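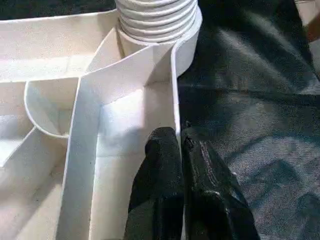 The first thing Unnur Arnardóttir told me when I showed up at Veltar was to stop saying "the robot decided." I'd said it twice before I had my coat off. What she works on is grasp planning, the bit of software that looks at a thing and works out where two fingers ought to go, and she's a little protective of it!

White plastic is her nemesis. A molded part with a bunch of compartments is all thin walls and pale floors, and every wall throws a soft gray shadow that a depth estimate can mistake for another wall. The old planner went for the middle of the object (sensible enough with a ball or a box) and kept aiming at open space inside a pocket. The new one, called Tuvent, hunts for rims. It finds a thin upright edge, checks there's room on both sides, and puts one finger in and one finger out.

I asked what happens when the outer finger has to come down next to soft cloth. Woo-jin Myung, who writes the control code, laughed and pulled up a log. Cloth gives, so the height the camera reports and the height where the finger really meets resistance don't match, and a wrinkle makes it worse. His fix is to slow the last stretch way down and trust the motor current over the picture. He's been tuning that since January and I got the feeling he'd happily keep going.

They replay everything, too. The test set is 2266 recorded approaches, and each change to the planner gets run against all of them overnight. A replay can't tell you if a grasp would hold, only whether the planner picked a wall worth pinching, so 1129 of them also have labels that Arif Rondonuwu drew by hand. He'd like to get to about 3000 and he'd like somebody else to do the drawing.

My favorite part was the viewer, a homemade tool that paints candidate grasps over the wrist camera feed, green for good and orange for iffy. Unnur scrubbed back and forth along one long rib while I ate her crackers. The orange marks bunched up wherever two walls met, and she wrote that down for the next round of fixes.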